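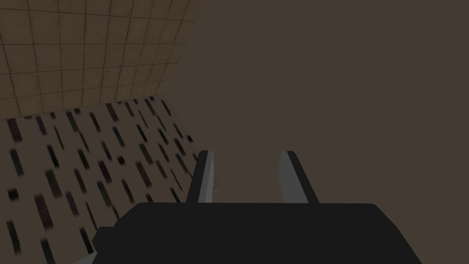
From: Ka-ming Mok
To: misar-users
Subject: Re: [misar-users] Duplicate records after merging two catalogues
Time: 16:42

Kuo-hua Fang wrote:

> I merged the Denditz parish index into our main catalogue last night
> using misar merge with the default settings. The result has 2,305
> more records than I expected. A quick look shows that a lot of them
> are the same person entered twice, once with the surname first and
> once with it last. The log says "key collision: none", which I took
> to be good news. Is there a switch to make it compare names properly,
> or do I have to clean the index before the merge?
>
> Both files are UTF-8 as far as I can tell. The Denditz one came out
> of Pimau as a tab-separated export.

"Key collision: none" means only that no two records had the same key. The default key is the whole name field followed by the year, compared byte by byte after trimming spaces at both ends. "Chou, Anna" and "Anna Chou" give different keys, so the merge treats them as two people and keeps both.

There is no switch for name order. There was one in the old 2 series, but it guessed the surname from the position of the comma and did a lot of damage to files where the comma separated a place or an occupation. It was taken out and I would not like to see it back.

What you can do is give the merge a key file. Put one rule per line, field name first:

surname fold
forename fold initial
year exact
parish exact

"fold" ignores case and accents. "initial" compares the first letter only, which you will want if the Denditz clerks shortened forenames as often as ours did. Then run:

misar merge --keys names.key --dry-run main.cat denditz.cat > report.txt

Read the report before you drop --dry-run. Pairs marked M will be joined. Pairs marked P share all keys but differ in some other field, and these are left alone unless you also give --join-partial. I leave that off. On our own merge in June it would have joined a father and son with the same forename who were witnesses to the same wedding.

For the key file to work, both files need separate surname and forename fields. Pimau writes a single name field unless you tick "split names" in the export window. The box is on the second tab and goes back to unticked each time the program starts. If you no longer have access to Pimau, misar split will do the job as long as the order is the same all the way down the file:

misar split --field name --order surname-first --at comma denditz.tsv

Lines without a comma go to denditz.rej. Mine had 192 of them, nearly all foundlings and servants entered under a forename alone. I typed those in by hand and left the surname blank. A blank surname never matches anything, including another blank, so they will come through the merge as separate records.

On the encoding: check for a byte order mark at the start of the export. Pimau adds one, and misar before release 9 reads it as part of the first field name. You then get a column which looks like "name" in the listing but which no rule will find. head -c 3 piped through od -c will show it.

Go back to your copy from before the merge. There is an unmerge command, but it works from the key log, and with no collisions logged it has nothing to undo.

If the dry run still shows more new records than you expect, send me the first page of the report off list, with the parish column left in.

Ka-ming

_______________________________________________
misar-users mailing list
To leave the list, send a message with the word "unsubscribe" in the subject line.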